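What a Net Worth Page Leaves Out
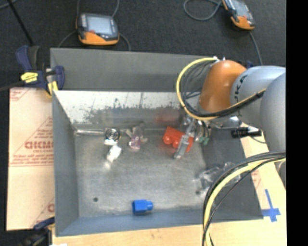 I read those celebrity fortune pages more than I should, usually with coffee, and I've come to think the big number is the dullest thing on them. Take the singer Skesteva, listed at $6 million on one site and over $200 million on another. Both can't be right, and neither says where it looked. It's a bit like a big gray metal bin with a few small things scattered in it — plenty of room, not much inside. I'd gladly trade the total for one honest paragraph about how she got by in Flatitz before the first record, what the rent was, and who paid for the van.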